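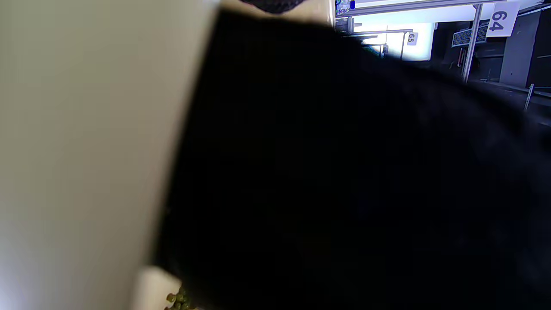 Dunkler Stoff (vermutlich) vor beiger Fläche, unscharf.

4. März 2021, Teshome-Webserver, Defacement

Startseite und Forum seit der Nacht verändert, Weiterleitung auf fremde Seite. M. Mersha hat den vHost um 7 Uhr abgeschaltet, Wartungsseite liegt auf Skirnosar. Image der Platte gezogen, Hash im Ticket 781.

Access-Log: 700 POSTs auf das Upload-Skript der Galerie, alle von 2 Adressen. Dateiendung wird geprüft, der MIME-Typ nicht. Drei PHP-Dateien in /media gefunden, eine davon mit Zeitstempel Juli, also älter als der Vorfall. Endale prüft, ob das Backup vom Juli sauber ist. 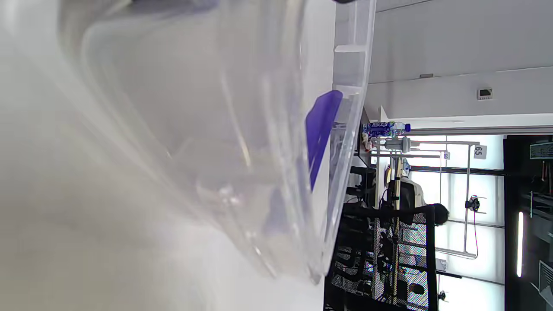 Rücksicherung vorerst nur auf der Testinstanz, Datenbank ohne Sitzungstabelle. Passwörter aller Redakteure zurückgesetzt, SSH-Schlüssel von Parsa und Jemal neu ausgestellt. Galerie bleibt aus. Testdatei für den reparierten Upload: wird angenommen, Vorschaubild farbrichtig. Umbenannte PHP-Datei wird abgewiesen.

Offen: Logs vor Juli, Cronjobs des Users www-data, Meldung an Evitz.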